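Friday

The pair of arms went over to desk tidying today. Pens, cups, the pink keypad. Dennis ran the morning and I took over at 2. My old job was packing small orders by hand, 300 on a good day, and now I reset a table and write down what happened.

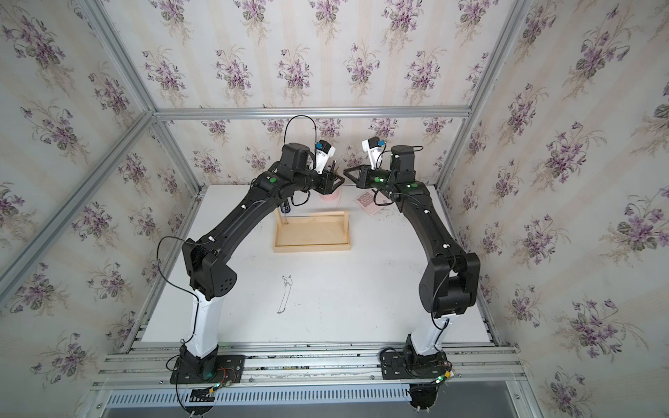

Mercy got her new schedule from Zurkton. She keeps her hours but moves to checking, same as me. Sylvie is still on the packing line and won't talk about it at lunch. I don't blame her.

My back is better than it was in December. I do miss the radio - it's too quiet in there to play one. Need to ask Špela about the pay grade on Monday.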